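The table stays bare until the tea is made
Reading time: 5 minutes
Last updated: June 11, 2026
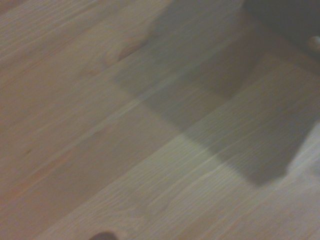 Ffion Maddocks does not oil her kitchen table, and she would like people to stop asking. They bring her tins of things. One cousin brought a hard wax from Drerwood that was supposed to make any timber "glow from within," and it now holds the laundry door open. The wood has stayed pale, a sort of warm beige that goes greyer wherever a shadow falls on it, with the grain running the length of the boards and a dark brown knot that she regards as a member of the household. "I put my cup next to it," she says. "Not on it. You wouldn't put a cup on somebody's face."

She has had the table for six years. It came from a farm sale outside Kneath, where it had been used in a shearers' kitchen and then, less gloriously, as somewhere to stand paint. She paid $45. The man selling it threw in a bench with a bad leg, and she tells me the bench was the worse half of the bargain by some distance.

"It had green paint on it, and blue under the green," she says. "I thought, that'll be a weekend. It was most of January."

She did the stripping in the yard with a scraper and a radio, under a tarp that let the sun in from four o'clock. Her neighbour, Nkrumah Abugri, builds kitchens for a living and watched the first few days over the fence without comment. On the following one he came round with a better scraper.

"She was gouging it," he says, when I ask him. He has been invited to this interview on the understanding that there will be cake, and he has positioned himself accordingly. "You could hear it from my side. I thought there was an animal."

"There was an animal," says Maddocks. "It was me."

What the two of them disagree about is what happened next, or more exactly what didn't. Abugri's view is that a table in a working kitchen wants a finish, and that to leave it bare is to invite beetroot. He has said so at regular intervals ever since. Maddocks' view is that she had just spent a month taking things off the wood and was not in the mood to put anything on.

"I scrub it," she says. "Hot water, a bit of soap, brush along the grain and never across. Then you wipe it and leave it alone. My nan did hers every night and you could have operated on it."

"You could not have operated on it," says Abugri.

There have been incidents. Turmeric was one, and it took a summer to fade. A bottle of Drikley's plum sauce went over at somebody's fortieth and was not noticed until the morning, when a good deal of it had gone down between the boards. She keeps a butter knife for that. The knife has no other job, and guests who try to use it on toast are spoken to.

The seams are the part Abugri minds most. He'd have filled them. She likes that the boards move a little with the weather, tighter in the wet months and looser in the dry, and she says she can tell what sort of week it's going to be by how much flour she has to dig out on baking day. He says there is a thing called a forecast.

I ask what the rule is about clearing it, because I had noticed on arriving that my bag was lifted off and hung on a door handle before I'd finished saying hello. Maddocks looks a bit caught out.

"It's not a rule. It's just that if you let one thing sit there, the others hear about it."

So mail goes on the fridge. Keys go in a dish by the back door. Shopping is unpacked on the bench, even when the bench is full and the table is right there, which Abugri considers deranged. Nothing goes on the table first thing until the tea is made, and then only the tea. She used to rent a flat in Prallonness where the table was a fold-down shelf about as wide as a cricket bat, and everything she owned lived on it, including, for one long winter, a sewing machine.

"I ate dinner standing up for two years," she says. "I wasn't going to get a proper table and then not be able to see it."

Would she ever sell it? She has had an offer, from a woman who came about the gutters. She didn't ask how much. Abugri says he'd have asked how much.

He has by this point had his second piece of cake and is running a thumb along the edge nearest him, looking for something to object to. He finds a rough spot. He has, he says, some very fine paper in the ute.

"Along the grain," says Maddocks.

"I know which way wood goes, Ffion."

He goes out to get it. She moves his plate to the sink.

Related
A dresser with opinions: one family's inheritance from Kneath
What to do with a bench that rocks
Getting turmeric out of nearly anything
Small kitchens of Prallonness, and the people who cook in them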